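Small rules for the pushing table

In November I wrote down the rules which we follow at the pushing table in Varamico. Before this, they lived only in the head of Güven Yalçınkaya, and when he went on holiday we made mistakes. The first rule is about height. The tool should stay two millimeters over the wood, and we measure it with a gauge, never by eye. 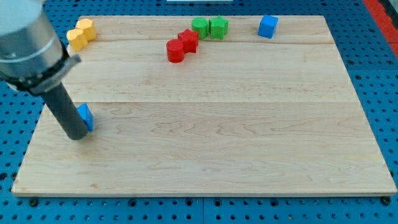

Photo: Impi Hirvonen / Varamico

The second rule is to keep the other blocks back at the far edge, so the arm has free wood for the push. The board must be fastened before the power comes on. I check the fasteners by hand, also when a colleague has already checked them.

Speed was the rule we discussed longest. Mairéad Gilmartin wanted 54 millimeters per second, but I asked for less with new programs — 14 is slow to watch, and I can still reach the stop button in good time. We agreed on 14 for the first 200 pushes. The paper with all this hangs now beside the door, and Güven has already corrected my spelling on it.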